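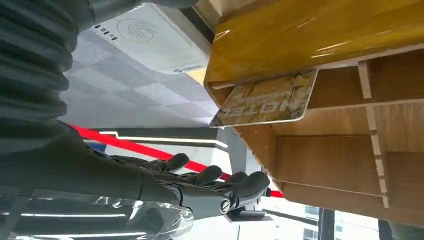
The black hand on the Gethin bench beside the wooden card rack. A card marked HOTEL rests in one of the compartments.

FOR IMMEDIATE RELEASE

Brativus Workshop Releases Plans and Software for Gethin, a Card-Sorting Robot Bench

TRURA, December – Brativus, the shared workshop in Trura, today released the full plans, parts list and software for Gethin, a tabletop project in which a robot picks up a card, carries it to a wooden rack and puts it in the right compartment. The files are free to download and can be used by home builders, schools and other workshops.

Gethin was built by members in their own time over two winters. The group set out to make a job that is easy to understand and hard for a robot to do well. Cards are thin and they slide. They stick together when the air is dry, and a card that goes into a slot a little crooked will jam against the divider. A person hardly thinks about any of this. A robot has to be told, or has to be shown many times.

The release covers the rack, the card set, the mounting notes for the grippers and Miment, the control software written at the workshop. The robot arms themselves are not part of the plans. Builders are expected to use whatever arm they own or can borrow, and the software is set up so that the arm-specific code sits in one folder.

How the Rack Is Made

The rack is the part most people will want to build first, and it needs no electronics. It is a box of thin wooden walls that slot together at the joints, so the dividers can be pulled out and moved. Members tried glued dividers early on and gave them up after the first month. Every time the group changed a card size, the rack had to be thrown away.

The main compartments are cut for the printed word cards. Each card carries one word in large letters – HOTEL is one of them – and the software reads the word before it decides where the card goes. Large dark letters turned out to matter more than the camera did. The first cards had small type on a plain background, and half of the test time went into working out why the robot was confusing words of the same length.

Materials for the rack, including a set of cards, come to under $200 for a builder who has access to a saw or a laser cutter. The cutting files are supplied in a single sheet layout. Builders cutting by hand should use the paper template instead, which has wider slots and leaves room for error.

The dividers should fit snugly but still come out with finger pressure. If they have to be tapped in, sand the slots.

Fingers or Jaws

The plans include notes for two kinds of ends on the arm. One is a plain black gripper with two fingers. The other is a hand with jointed fingers and rounded fingertips. Members disagreed for a long time over which one to support, and in the end both sets of notes went in.

The two-fingered gripper is the simpler choice. It holds a card by the edges or pinches it flat, and there is little to adjust. It is also easier to aim at the rack. Brativus recommends it for a first build.

The hand is slower to set up and takes more practice to control. It does better when a card is lying at an odd angle or standing partway out of a slot, because the thumb can steady the card while another finger pushes. The rounded fingertips are poor at lifting a card off a bare tabletop. The notes describe a thin foam pad that can be laid under the cards to help with this. Some members consider the pad cheating. It is listed as optional.

Teaching the Robot With Miment

Miment runs on an ordinary laptop. The builder opens the program, checks that the arm is found, and sets the resting position. After that, the arm is guided through the job and each run is saved. A run that went badly can be thrown out with one key or kept and marked as a miss. Keeping a number of misses is worth the disk space, and the manual has a page on how to label them.

The card set used at Trura was recorded over 548 saved runs. That collection is included in the download so that a new builder can try the software before recording anything. It was made with the workshop's own table height and lighting, and it will not transfer cleanly to another room. Builders should plan on recording their own.

Miment has a plain text log and no account or sign-in. It does not need an internet connection once it is installed, although it does need a local network if the laptop and the arm controller are to talk without a direct cable. A small router on the desk will do.
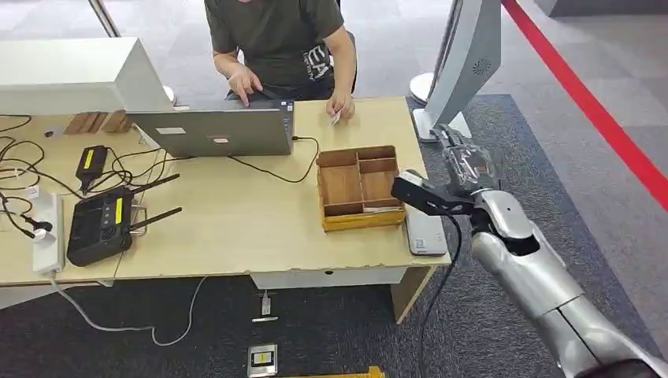

Setting Up the Bench

Any sturdy desk will work. The arm should be at one end with clear space to swing, and the rack should be within easy reach of the gripper without the arm being fully stretched. The person running the laptop sits on the other side of the desk and should be able to reach the stop control without leaning past the arm.

Cables deserve more attention than the group gave them at first. Network, power and laptop leads soon fill a desk, and a cable that hangs off the arm can catch on the desk edge at the far end of a move. The setup guide asks builders to run the arm slowly through its full range with no cards on the table and to watch the cable the whole way. Power adapters should be labeled at both ends.

Visitors should be kept back from the arm. Brativus uses a rope line during open evenings. At home, a closed door is enough for most builders, along with the rule that whoever is at the laptop says out loud when the arm is going to move.

"We wanted a project where you could see straight away if it had gone right," the Gethin group said in a statement. "The card is in the slot or it is on the floor. For a long time it was on the floor. We have tried to write down everything we learned from that, including the parts that make us look a bit slow."

Known Problems

The release is marked as a first public version and has faults. Glossy surfaces near the rack can throw streaks of light that upset the camera, and shiny paint is a poor choice if it can be avoided. Words printed upside down to the camera are read correctly most of the time but take longer. The hand sometimes lets go a moment too early when a card is already touching the back of the compartment. A fix for this is being tested and will be posted with the next update.

The software has been tested at the workshop on two models of arm. Reports from builders using anything else are welcome, including reports that it did not work.

Printed Kits and Open Evenings

Brativus will make 30 rack kits for schools and youth clubs in the Trura area. Each kit holds the cut wood pieces, a set of word cards, sandpaper and a printed copy of the guide. Kits are free, and schools may ask for one at the workshop desk or by mail. Any left over will go to other workshops on request.

The Gethin bench will be running during winter open evenings, starting at 7 p.m. Visitors may bring their own cards to try, provided they are stiff, flat and no larger than a playing card. Laminated cards tend to slip and are best left at home.

About Brativus

Brativus is a shared workshop in Trura with benches for woodworking, electronics and small robotics. Members pay a monthly fee and can book the robot bench in two-hour blocks. New members are shown how to use the stop control before their first booking.

Media Contact

Brativus Workshop, Trura
Questions about the Gethin plans, the Miment software or the school kits can be left at the front desk during opening hours.

###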